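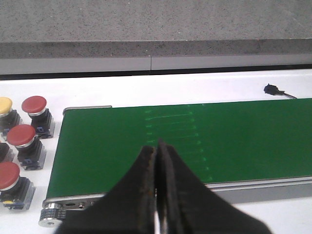 Tracking a flat conveyor belt

Applies to: short bench conveyors with a crowned drive roller and an adjustable tail roller
Written by Ilir Jurić, checked by Maricel Bañez
Last revised 2020-10-22

A belt that wanders to one side will rub on the frame, fray along its edge and in time jam. On a short conveyor the fault is nearly always in the tail roller setting, and it can be put right with two spanners and a tape measure. The steps below were written for the Celwood bench unit but apply to any conveyor with a screw adjuster on each side of the tail.

Tools

10 mm open-ended spanner, two off
Steel tape
Straight edge, longer than the belt is wide
Chalk or a paint marker
Lint-free cloth

Before you start

Isolate the supply and lock it off. Take off the lower guard and look along the underside of the belt. Material stuck to a roller changes its diameter at that point and will steer the belt, so clean both rollers before touching any adjuster. Check that the conveyor stands level across its width. A twisted frame cannot be corrected at the tail.

Step 1. Square the rollers

Measure from the centre of the drive shaft to the centre of the tail shaft, first on the left side and then on the right. The two figures should match to within 1 mm. On our unit the left side read 1,419 mm and the right side 1,421 mm, so the right adjuster was backed off until both agreed. Loosen the locknut before turning the screw.

Step 2. Set the tension

Tension the belt only as far as is needed to stop it slipping under load. Make a pair of chalk marks on the slack belt, 1,000 mm apart, and turn both adjusters by equal amounts until the marks are 1,003 mm apart. Over-tensioning wears the bearings and hides tracking faults - the belt will seem to run true and then drift when it warms up. 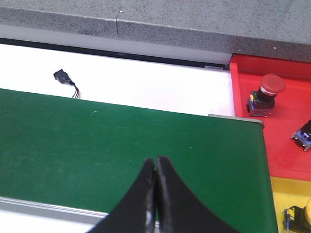 Green flat belt with the grey end rail at the far corner.

Step 3. Run and observe

Refit the guard, restore the supply and run the belt empty at its lowest speed. Let it make at least 10 full turns before judging it. Mark the position of the belt edge on the frame at the tail and look for movement away from the mark.

Step 4. Correct the drift

The belt moves towards the slacker side. If it drifts left, tighten the left adjuster by a quarter turn and wait for another 10 turns of the belt. Make one change at a time. If the total correction on one side goes past 2 full turns, stop and go back to Step 1.

Step 5. Lock and record

Isolate again, nip up both locknuts and repeat the centre measurement. Write the readings in the log. Run at working speed with a normal load for ten minutes and check the edge mark once more.

If the belt still wanders

Drift that comes and goes once per turn points to a splice that is not square. Lay the straight edge across the joint - if it is out, the belt needs re-joining.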